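The fridge is the hard part

Every November our trade paper prints a list of the jobs machines will have taken off us by next Christmas. Putting the shopping away has been on it for as long as I have been reading it. I run a small repair business, Brirkis, mostly fridges and washing machines, and I spend my working life in other people's kitchens. So I have a view on this one.

My view is that a machine can do bits of the job and can't yet do the job.

Think about what putting the shopping away involves. You pick up something soft without bruising it. You pull open a door with a rubber seal that holds on harder than you'd expect, and you keep it open with a hip because your hands are full. You find a space. If there isn't one, you move the milk. Then you shut the door and check that it has shut. A child of eight can manage all of it, badly.

Fruit in a basket and a fridge to open, tried by a humanoid:

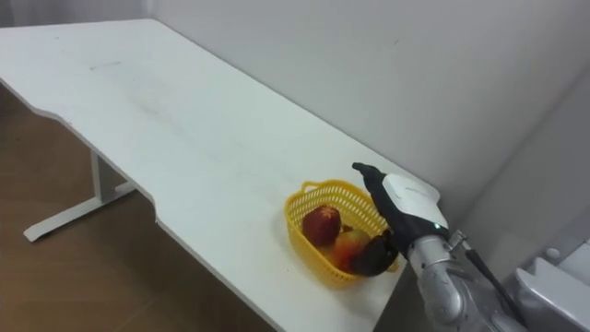
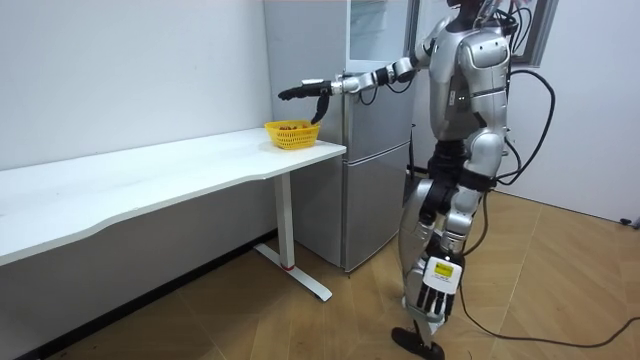
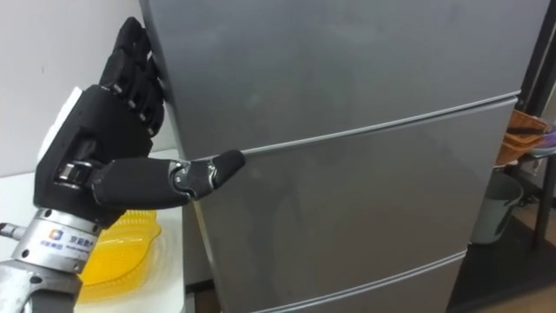 What I look at first

I look at the grip on the door. A fridge door wants a pull of a certain kind, firm to start with and then much lighter once the seal lets go. People do this without thinking. A machine that pulls at one strength all the way will either stay stuck or swing the door back into the wall. I replaced 13 door seals last year, and every one of them had been spoiled by a person, so I don't claim we are perfect at it.

Then I look at the room. A bare white desk and plain walls are a fair place to start. My customers' kitchens in Dutardale have a dog bowl on the floor, a clothes airer in the way and a fridge door that opens the wrong way for the room. I went to one last week where you had to close the oven before you could get at the salad drawer.

Then there is the matter of how often it works. Firms like to show the good run. I would want to see 100 goes in a row, in a kitchen they had not been in before, with the failures left in. If it manages 57, that is interesting to an engineer and no use to me, as I would be picking peaches up off the lino.

Where I might be wrong

The dishwasher did not copy how we wash up. It changed the job so a simple machine could do it. The same may happen with fridges. Ambaye and Pruveo both sell us parts, and I have asked both whether anyone is working on a door that opens itself on request. Both said it had been talked about. A motor and a sensor would cost far less than a pair of hands, and I could mend it.

I would give it about 3 years before something useful turns up in a care home or a hotel kitchen, where the layout stays put. For an ordinary house I would say a good deal longer. Until then the shopping is still on the side and somebody has to put it away.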